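Frequently Asked Questions

Sidari Street Support: coming to a demonstration with us, or thinking about it

Who are you, exactly?

We're a group of people who turn up at marches, pickets and sit-down protests in Clotanport wearing green armbands and carrying water. Some of us have first aid training. The rest hand out leaflets with the lawyers' phone number on them and write down what the police do. We started after the evictions on the Sidari blocks, which is where the name comes from, and we have been meaning to pick a better one ever since.

Are you the organizers of the march?

No. We get asked this by marchers, journalists and, most often, the police, who would love there to be one person with a clipboard they could talk to. The current run of marches against the Povano redevelopment is called by the tenants' assembly. Complaints about the route, the drumming or the length of the speeches should go to them. Good luck with the speeches.

What is the Povano thing about, in one paragraph?

The city wants to sell the Povano estate to the developer Du Plessis, which would knock down 520 homes and build something with a lobby. Tenants have been promised a "right to return," a phrase that gets shorter every time it appears in a new draft. The assembly wants the sale stopped and the repairs done. The longer version is on their site and has footnotes.

Do I have to be a tenant to join in?

No. You don't have to live in Clotanport either. The city council's press office has called us "outside agitators," and one of ours did come in on the bus from the next town, so we suppose that's fair.

What should I bring?

Water, a snack, something warm, any medicine you need in the next day, and some cash. Write the legal support number on your arm in permanent marker. Leave behind anything you wouldn't want to explain to a bored officer going through your bag, and that includes the very small penknife on your key ring.

Should I bring my phone?

It's up to you. A phone is useful for filming and for finding your friends. It also holds your messages, your contacts and a record of where you've been. If you bring one, turn off face and fingerprint unlock and use a long passcode. Don't post other people's faces. This last one applies even if it's a really great photo.

Am I allowed to film the police?

In a public place, generally yes, as long as you aren't getting in the way. You may be told otherwise, with great confidence. Keep a few steps back, keep filming, and don't narrate. We have hours of footage of important moments in which the only audible thing is somebody explaining what kettling is.

What happens if we get kettled?

You wait. In August the line on the harbor bridge held people for most of the afternoon, with no shade and no toilets, and then let everybody out the way they'd come in. Sit down if you can, share your water, and look out for anyone who has gone quiet. Ask officers on what grounds you're being held and write down the answer along with the time. The answer may change, so write that down too.

What if I'm arrested?

Say "no comment" to everything, including the friendly chat in the van. Especially the friendly chat in the van. Give your name and address when you're booked in, ask for the lawyer on your arm, and don't accept a caution before you've spoken to them. Our people will be waiting outside when you get out, usually with cold samosas.

How many people have been arrested so far?

The legal team has counted 34 over the whole campaign. Of those, 8 were charged with anything. The others were released without so much as an apology, although one person did get somebody else's hat.

I saw somebody get hurt. What should I do?

Wave down a green armband. If you can't find one, call an ambulance and stay with the person. Once they're being looked after, write out what you saw the same night: where you stood, what you heard, which direction things came from. Memory gets very creative by breakfast. Send it to the legal team and don't put it online first.

Can I get trained as a medic?

Yes. We run a street first aid evening every month, starting at 7 p.m., with room for 20 people. You'll learn eye washing, bandaging, heat problems and how to tell a panic attack from something worse. You'll spend a lot of the evening on the floor pretending to have a broken leg, so don't wear your good pants.

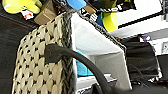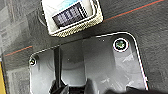
Does the training make me a paramedic?

It does not. It makes you a person who can keep things from getting worse until a paramedic arrives, and that's most of what's needed. Please don't sew anybody up.

Where does your money come from?

Benefit gigs, a bucket, and one surprisingly large check that arrived with a note reading "for the bandages." We spend it on supplies, travel to court and photocopying. If a newspaper tells you we are funded by a foreign power, please pass on our bank details to the foreign power.

I can't march. Is there anything else I can do?

Plenty. Court hearings need people in the public seats. Arrestees need rides home at terrible hours. Leaflets need translating, and the minutes of the last assembly need typing up by somebody patient who reads bad handwriting. Write to us and say which of these you hate least.

Why haven't you answered my email?

We check the inbox in the evenings, and it fills up after every march. If you've been waiting more than a week, send it again and put "AGAIN" in the subject line. If it's about a hearing tomorrow, call the legal support number instead. It's the one on your arm.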